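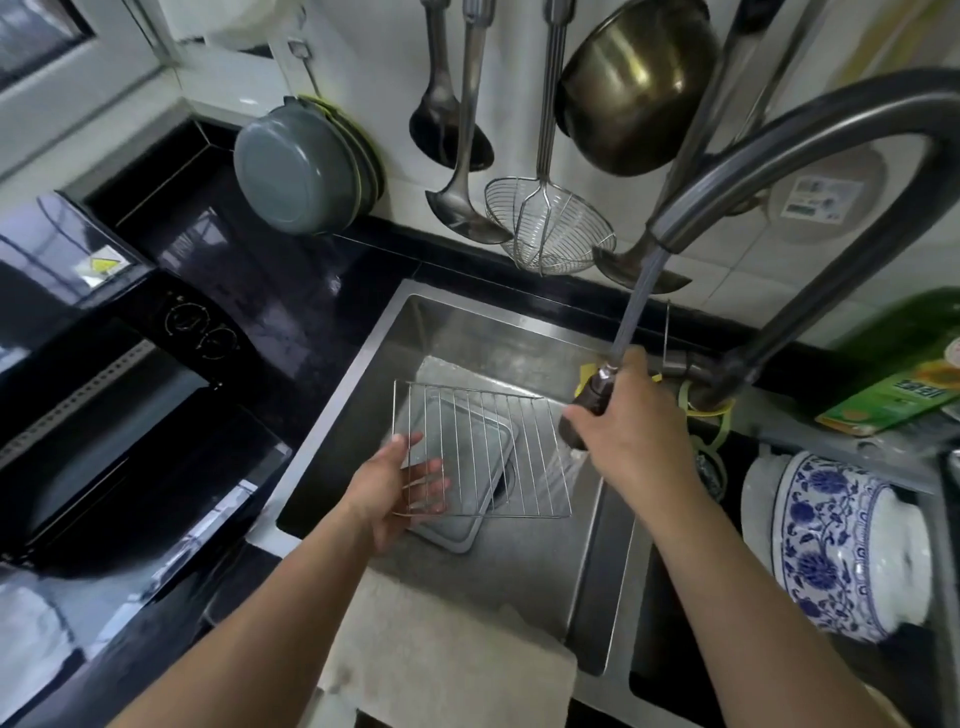
搜索本手册 输入关键词 搜索

第二部分 首次设置 Fotlow 周期记录

更新于2026年3月8日
分享 30 收藏 9

本部分适用于手机版 Fotlow,配合 Mollel 基础体温计使用。只想手写记录的人可以跳过配对一节,从“录入过去的周期”看起。

开始之前有几句话要说。包装盒上写着“读懂你的身体”,我们建议不要太当真。软件能做的是把您输入的日期排好,算出一个平均数,再往后推。推得准不准,主要看您的周期本来规不规律。周期规律的人用纸质日历也能推出差不多的结果。

注意:Fotlow 的“易孕期”和“安全期”标记不能用作避孕依据。商店页面上的用户好评也不能。

一、安装与注册

1. 在应用商店搜索 Fotlow,核对开发者名称后再下载。有几个图标相近的软件,功能说不清楚,广告倒是很多。
2. 打开后会出现注册页面。右上角有一行灰色小字“暂不注册”,点它即可进入本机模式。按钮做得很小,请耐心找。
3. 如果一定要注册,用一个平时不用的邮箱。姓名一栏可以随便填,系统不核对。
4. 出生年份必须填写。说明里说这是为了“优化预测”,我们没有看到任何材料说明它怎样优化。

说明:本机模式下,换手机时记录不会自动转移,需要按第四节手动导出。

二、配对 Mollel 体温计

1. 体温计装好电池,长按侧面按键,直到屏幕闪烁。
2. 在 Fotlow 中进入“设备”,选择“添加”。
3. 手机系统会询问是否允许使用位置信息。部分旧型号手机不允许就搜不到蓝牙设备,只能先允许,配对完成后到系统设置里关掉。
4. 屏幕停止闪烁即为配对成功。没有成功时,把体温计拿近些再试,不必听信弹窗里“升级会员可优先连接”的提示,会员与蓝牙无关。

测量应在早晨醒来后、起身之前进行。发烧、熬夜、喝酒、倒班都会使读数偏离。遇到这些情况,请在当天记录上勾选“不计入”。软件不会自己判断,它会照样画出一条很好看的曲线。

注意:体温升高只能在事后提示可能已经排卵,不能提前告诉您哪一天会排卵。应用首页的倒计时容易让人误会这一点。倒计时可以在“显示”里关闭,我们建议关闭。

三、录入过去的周期

1. 点“历史”,再点加号,填写每次月经的第一天。
2. 至少录入2个完整周期,否则软件会用默认值代替,而且不作提示。
3. 记不清的日期请留空。随手填一个大概的日子,后面的预测就跟着错。
4. 录完后查看“平均周期”。如果它和您自己的印象差得很远,先检查有没有把点滴出血当成月经第一天。

说明:“健康评分”由 Gorilora 提供的算法生成。该公司称算法参考了2,000名用户的数据,但没有公布这些人的年龄范围,也没有公布其中有多少人患有多囊卵巢综合征、正在哺乳或处在围绝经期。评分低不代表有病,评分高也不代表没病。经期突然变化、出血过多、疼得影响生活,请去看医生,不要等评分变化。

四、隐私与备份

1. 进入“设置—数据”,关闭“协助改进服务”。该项默认打开。
2. 关闭“与合作伙伴共享匿名数据”。所谓匿名,条款里只写了去掉姓名和邮箱,设备编号是否去掉没有写。
3. 如果不需要云端备份,关闭 Manton 同步。关闭以后,已经上传的部分仍会保留,须另外点“删除云端副本”。
4. 删除请求提交后,条款规定的处理期限是30天。请保存提交时的截图。
5. 要自己备份,点“导出”,选择表格格式。图片格式看着漂亮,换了软件就读不进去。
6. 为应用单独设置密码。和家人、伴侣共用平板时尤其要设。

注意:“伴侣视图”一旦开启,对方能看到全部备注,包括情绪、性生活和用药。页面上写的是“分享部分信息”,我们试下来几乎没有哪一项是不显示的。请先用自己的另一部手机看过效果,再决定给不给别人看。

五、通知

1. 建议把锁屏通知改为“不显示内容”。默认文字相当直白,开会时弹出来会很尴尬。
2. “每日小知识”可以关闭。去年7月推送过一条,说经期洗头会伤身,没有给出任何依据,后来悄悄撤下了。
3. 购物推荐在“通知—其他”里,与用药提醒放在同一页,关闭时看清楚再点。

如果以上设置在更新后恢复成默认值,请重新关闭一次。我们遇到过,客服的答复是“正在优化”。

上一节:包装内物品 下一节:更换电池

读者评论

橘子皮:照着把倒计时关了,清净多了。之前每天看它跳数字,越看越紧张。

夜班三年:我倒班,体温记出来乱七八糟,勾了“不计入”以后基本没剩几天。这种情况还有必要买体温计吗?

本站回复:没有必要。只记日期就可以。

小满:删除云端副本那个按钮在哪儿?我的版本里没有。

本站回复:先重新打开同步,按钮才会出现。我们也觉得不合理。

登录后发表评论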